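Reading time: 4 minutes

Wednesday
By the night desk

The Order of Plates

The question at Pliltia was small, and for this reason I loved it. When two arms must clear a table of dishes into one tray, does it matter who decides which dish goes next? In the old method, a planner made a list before the first movement, and the arms obeyed the list. In the new method, which we called Posham after the street of the bakery, there was no list. The arms looked again after every dish and chose.

I had promised 500 runs by June. Half would be with the list and half without it. I had already lost one spring to a wrong calibration, so I was very careful with my promise.

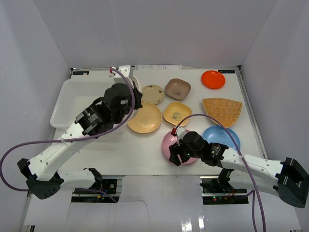
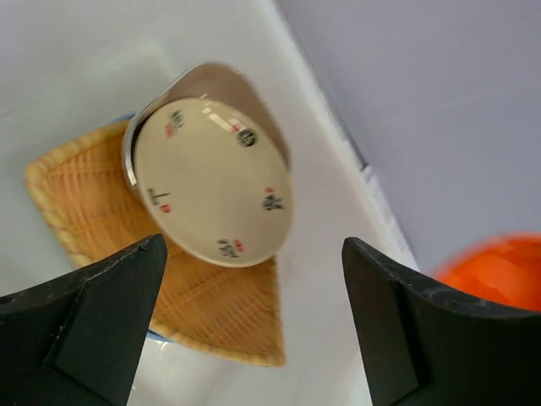
The list is a kind of politeness, my supervisor wrote to me that evening. It lets the reader believe that the machine knows what it is doing. Take it away and you must show me something better than a feeling.

I read this message two times, the second time standing up. Then I wrote back that I had more than a feeling, I had 100 runs. The answer came before I could sit down. Was it 100 runs of the new method, or 100 runs in total? It was in total. I did not reply until the next day.

My work in those weeks was mostly to put dishes back. A run finished, I took the dishes from the tray, and I laid them on the table again according to the layout sheet. There were 60 layouts, drawn by a small program that had no opinion about beauty. Some of them were so ugly that I wanted to correct them, to move the pink plate a little away from the blue one, as my mother would do before guests. I did not move anything. A careful hand is also a source of error, and I had written this sentence myself in the protocol.

With the list, failure always came in the same way. A plate slid a little when its neighbor was lifted. The list did not know it, and the gripper went down to the place where the plate had been. It closed on air, very gently, and carried the air to the tray. Then it opened its fingers and let the air go. I have seen this so many times, and still it made me a little sad. I marked it in the table as "missed grasp, unnoticed."

Without the list, the arms were slow. They stopped after each dish, and in these pauses I could hear the ventilation and the tram to Povel. Sometimes both arms wanted the same dish, and they waited for each other like two people at a door. But if a plate slid, they saw it. They went where it was.

One night in the sixth week I found the thing that became the result. I had sorted the runs by which dish came last, only from tiredness – it was the wrong column. And there it was. The new method almost always left the wicker tray for late if it lay alone, and took it early if a plate was close to it. We had not taught it this. When I looked at the runs with the list, the worst ones were those where the wicker tray waited beside a plate. Its border caught the other dish and pulled it. The arms without the list had found a rule about neighbors, and I had needed 6 weeks and a mistake to see the same rule.

I wrote it down in plain words. Then I did what Yurchenko, our partner laboratory, had asked from the beginning, and gave the old planner the same rule by hand. Its list became better. It did not become as good as the pauses, but the distance between them was now half of what I had hoped to publish.

It was past two in the morning. I thought about the message, and about politeness. I could send the first graph, which was beautiful, or the second one, which was true for more cases. I sent both, with the second on top.

Then I took the next layout sheet from the pile and began to put the dishes back – the yellow one, the brown one, the small beige one near the wall.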